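Chapter 8
Setting the Table: How Everyday Manners Travel

When my friend Apolline Sabatier moved to Ladora, she was invited to supper in her very first week, and she told me later that she spent most of the evening watching other people's hands. Which way did they pass the bread? Did anyone start before the oldest person at the table? She had eaten supper every night of her life, and yet she felt like a beginner (I think many of us have felt the same way in a new place!).

Manners are a kind of shared memory. We learn them so early that we forget we ever learned them at all, and it often takes a guest, or a long trip, to make us notice them again. In this chapter we will visit households in Ladora and Plevville, and we will hear from Ese Okonkwo, who grew up eating from one big bowl with her cousins and still thinks food tastes better that way.

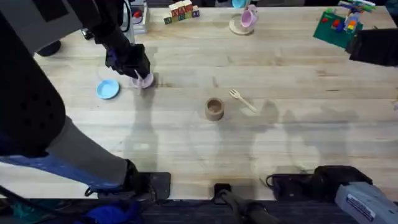
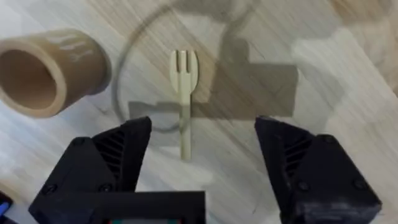

Children usually meet the rules of the table in play, long before they are trusted with the good dishes. A pink cup and a light blue plate are plenty for a pretend supper, and a small plastic fork with three short tines will do nicely for the serving. As you read, try to remember who first taught you to say "please pass the salt," and whether you listened.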